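About Oltside

Oltside helps small hospitals and teaching centers plan and pay for surgical robots - the buying part, which can be long and a little lonely. Getsemaní Palacios and Braulio Zavala started us in September with one client, and we still sit down in person before anyone talks price.

We ask what your teams will practice, how often, and what thread, needles and instruments will cost by year 5. Suturing usually comes first.
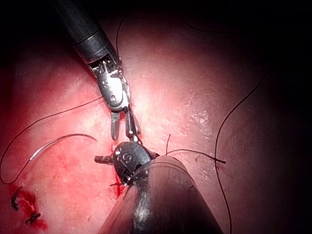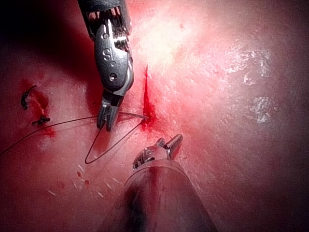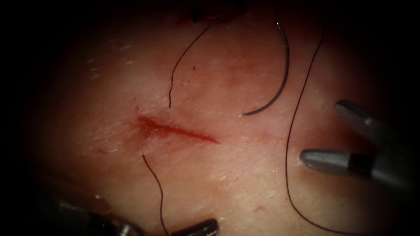 Budgets come to us in every shape, and we're happy to read yours, even if it's a page of scribbles. Ask for Yanti.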